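4.2 片手待機を含む両手操作データの収集

本節では、提案手法 Mulura の学習に用いた実機データについて述べる。対象とするのは、左右の手が異なる部品を扱い、かつ二つの手の動作が同時に始まらない作業である。既存の両手操作の研究では、一つの物体を両手で持ち上げる作業や、片方の手が固定し他方の手が操作する作業が多く扱われている。これらの作業では左右の動作の時間関係が強く拘束されるため、方策は一つの共通の位相に従えばよい。一方、二つの部品を別々に取る作業では、片方の手が把持に入る時刻と他方の手が把持に入る時刻の差が試行ごとに変わる。我々はこの差を「把持時間差」と呼び、以下ではΔtと書く。

作業空間は木製の天板の机であり、背後と側方は白い壁パネルである。部品は白い円筒部品(以下、部品A)と、黒いフランジ状の部品(以下、部品B)の二つを用いた。部品Aは右手、部品Bは左手の担当とし、この割り当ては全ての試行で変えていない。部品Aは表面の明るさが壁の明るさに近いため、頭部視点の画像では輪郭が弱くなる場合がある。部品Bは天板に対する高さが小さく、指先を差し込む余裕が少ない。すなわち、二つの部品は認識と接触のそれぞれについて異なる難しさを持つ。

操作者は遠隔操作により両腕と両手を同時に動かした。関節角、手指の指令値および頭部視点の画像を30 Hzで記録し、全部で2000エピソードを得た。部品の初期位置はエピソードごとに変え、部品の向きについては操作者に指定を与えなかった。開始の順序も操作者に任せた。この方針により、Δtの分布は意図的に設計したものよりも自然な形になったと考えている。ただし、操作者が右利きであることの影響は除かれていない。

図3に、Δtが大きいエピソードに含まれる時点を示す。右手は部品Aを机の面からわずかに持ち上げた位置で把持しており、左手の指と親指は部品Bを囲む位置にあるが、部品Bは天板に接している。このような時点では、右手の状態は「把持」、左手の状態は「接近」とラベル付けされる。

図3 左右の手の状態が異なる時点の例(右手:把持、左手:接近) 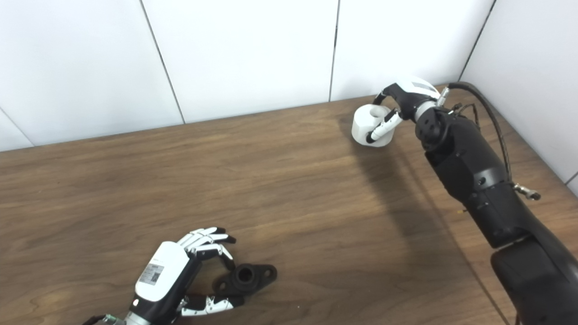

4.3 手ごとの位相の推定

Mulura では、左手と右手に一つずつ位相変数を置き、それぞれを独立に推定する。位相変数は0から1までの実数であり、0は待機、1は把持の完了に対応する。推定器の入力は頭部視点の画像特徴と各手の関節角であり、反対側の手の位相は入力に含めない。反対側の位相を入力に含めると、学習データの中で頻度の高い順序を推定器が覚えてしまい、頻度の低い順序において誤りが増えるためである。この傾向は予備実験において確認した。

行動の生成は、二つの位相変数を条件とする一つのデコーダが行う。デコーダを左右で分けなかった理由は、二つの腕の干渉を避ける必要があるからである。右前腕が机の奥に向かって伸びるとき、その影と腕自体が作業空間の右側の広い範囲を覆う。左手の軌道はこれを考慮して生成されなければならない。したがって、位相は分離し、行動は共有するという構成を採用した。

位相の教師信号は、注釈ツール Zorklow を用いて半自動的に付与した。まず手指の関節角の変化量から接触の候補時刻を求め、次に注釈者が画像を見て候補を修正する。修正が必要であったのは主に部品Bの場合である。部品Bでは指が部品の上方で緩く曲がったまま長く留まることがあり、関節角だけでは接近と把持の境界を決めることが難しい。部品Aの場合には、手が開いた状態から閉じる状態への変化が明瞭であり、候補時刻をそのまま使えることが多かった。

位相の境界について、我々は次の規則を定めた。手が開いており、部品との間に隙間が認められるときは接近とする。指と親指が部品を挟む位置にあっても、部品の支持が手に移ったことを確認できないときは、やはり接近とする。部品が天板から離れたときは把持とする。注釈者の間で判断が分かれた場合は、前後の画像を合わせて確認し、遅い方の時刻を採用した。
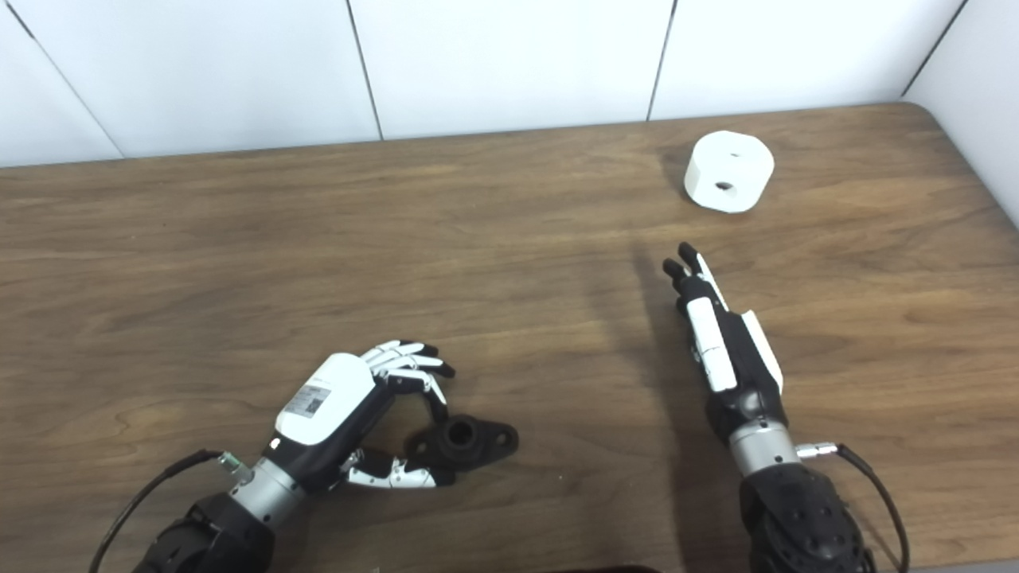 この規則は保守的であり、把持の開始時刻を実際よりも遅く見積もる可能性がある。しかし、早く見積もる誤りの方が方策に与える害は大きい。位相が早く1に近づくと、デコーダは持ち上げの動作を生成し始め、指が閉じる前に手が上昇する。逆に遅く見積もった場合には、手が部品の近くで短い時間停止するだけであり、作業の成否にはほとんど影響しない。

4.4 評価

比較手法として、両手に共通の位相を一つだけ用いる Mondal を実装した。Mondal のデコーダの構造は Mulura と同じであり、異なるのは位相の推定器のみである。両手法は同じエピソードで学習し、シミュレータ Udix で事前に得た画像エンコーダの重みを初期値として用いた。エンコーダの重みは実機データによる学習の間も更新した。

実機評価では、Mulura について300回の試行を行った。一回の試行は、二つの部品がともに天板から離れ、その状態が維持されたときに成功とした。失敗は43回であった。失敗の内訳を調べたところ、最も多かったのは部品Bの把持における滑りである。これは位相の推定が正しくても生じており、指先の接触位置の誤差が原因であると考えられる。次に多かったのは、部品Aが横向きに置かれた場合に、右手の接近方向が円筒の軸に対して適切でなかったものである。部品Aは向きによって指が回り込む面の形が変わるため、同じ手の姿勢では対応できない。

Mondal に特徴的な失敗は、これらとは種類が異なる。Mondal では、先に把持に入った手が持ち上げを始めると、他方の手も接近の途中で持ち上げの動作に引き込まれる場合があった。共通の位相は左右のうち進んだ方の手に近い値をとりやすく、遅れている手に対しては正しい情報にならない。Mulura ではこの種の失敗は観察されなかった。

また、Δtが小さい試行に限ると、二つの手法の差は小さかった。左右の手がほぼ同時に把持に入る場合、二つの位相変数は近い値をとるので、この結果は予想と一致する。Δtが大きくなるにつれて差は広がり、特に右手が先に把持を終えた試行において顕著であった。左手が先の試行は学習データの中でも少なく、この条件における比較は十分ではない。

本実験の限界として、次の点を挙げる。第一に、部品と手の対応を固定しているため、どちらの手で取るかを選択する問題は扱っていない。第二に、天板上に置いた部品は二つだけであり、他の物体による遮蔽がある環境での位相推定の精度は不明である。第三に、触覚の情報を用いていない。部品Bの滑りは画像からは検出が遅れるため、指先の力の計測を推定器の入力に加えることが有効であると思われる。この点については5節で再び論じる。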